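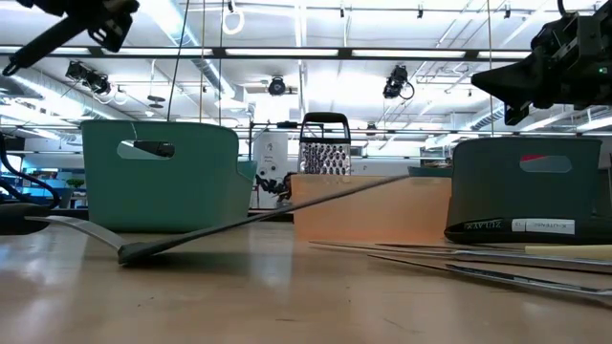
September, a little after 5 in the afternoon

Somebody on a video told me that a kitchen should be sorted by "zones." I have watched three of these now, and they all say zones in the same hushed way, as if the word came down a mountain. I don't believe in it. I have cooked in this kitchen for years with one crowded drawer and one crowded crock, and dinner has come out at dinner time.

But I did say I would try it for the month, so today was utensils.

The theory goes like this. Everything long comes out of the drawer and onto the table. Then everything you turn food with goes in one basket, everything you scoop or pour with goes in another, and the awkward things (the grater, always the grater) get a home of their own. Then you are supposed to feel something. I felt that I couldn't eat at my table.

The baskets are from Sirko, mostly. The teal ones I like more than I expected to. They have a handle hole you can get your fingers through, and they don't tip when you stand tall things in them, which was my main complaint about the crock. The dark one, the gray-green, I'm less sure of. It looks fine on the table and it will vanish completely in the cupboard, where there's no light, and I'll be patting around for it like a person looking for their glasses. Maxence Barbier says I should put it on the open shelf. Maxence doesn't have to dust the open shelf.

The long spatula gave me trouble. It's a good one, with a wide flat blade, and I use it for everything from fish to getting pizza off the tray. It's too long for the drawer unless it goes in cornerwise, and then nothing else fits. Stood up in the basket it sticks out so far I'd catch my sleeve on it. So it got moved from one place to another all afternoon and lay across the table in between. By the rules of the video, a thing with no zone is a thing you should give away. I am not giving away my best spatula to please a basket.

The grater was easier. I set it on the orange box while I was thinking and then I thought, well, why not there. The box is the right height. I can grab the loop on top without opening anything. The only argument against is that it looks like I forgot to put it away, and I suppose I could live with that. What goes inside the box is a question for another day — it was meant for cookie cutters, but I have grave doubts about anyone needing a cookie cutter zone.

I wrote down what the whole business cost me, because the woman in the video says it "pays for itself." The baskets and the box came to 7 over what I'd planned to spend, and I had planned on spending very little. I have no idea how a basket pays for itself. It doesn't have a job.

The catalog from Brarkstead came in the mail too, which seems like more than chance. There's a drawer insert in it with 498 reviews, and I read far too many of them standing at the counter. Half the people say it changed their lives. The other half say it's an inch too wide. I measured my drawer, and it would be an inch too wide. I put the catalog in with the recycling, then I took it out again for the soup recipe on the back, then I read the recipe and put it back in the recycling.

My aunt in Clusthorpe kept all her utensils in a coffee can. She fed eight people every Sunday out of that kitchen and she never once said the word zone. When she wanted the ladle she took hold of the ladle. I thought about her a good deal while I was moving metal things from one end of the table to the other. She'd have asked me if I was feeling all right.

I'll be fair and write down the good part. I found out that I own more long metal things than I can explain, and some of them haven't touched food since we moved in. Those can go in the donation bag without any zone telling me so. The drawer opens all the way now, too. It used to stop halfway, and you had to put your hand in flat and push the handles down. I opened and shut it several times just to hear it.

Still not convinced. I've seen this kitchen tidy before and I know how long it lasts. The video woman lives in a house where apparently no one comes home hungry and digs for the can opener. I'd like to see her baskets on a weeknight.

Supper is going to be eggs. I need the table back first, so the spatula is going in the pan, which is the only zone it has ever respected, and the rest can wait until I've eaten. Tomorrow is lids. I'm dreading lids.

300 shares · 5 comments

Comments

pearl_and_thyme
My long spatula hangs on a nail inside the pantry door. Twelve years, no zone. Get a nail.

Dottie K.
I did the baskets last spring and they're still going, so don't give up yet! I will say I gave up on lids. You were right to dread it.

nightshiftcook
Zutberg has a taller bin that would fit the spatula, I think. Mine is fine but the bottom collects crumbs.

pearl_and_thyme
@nightshiftcook They all collect crumbs. A nail doesn't.

Maxence Barbier
I offered to dust the shelf. Once, but I offered.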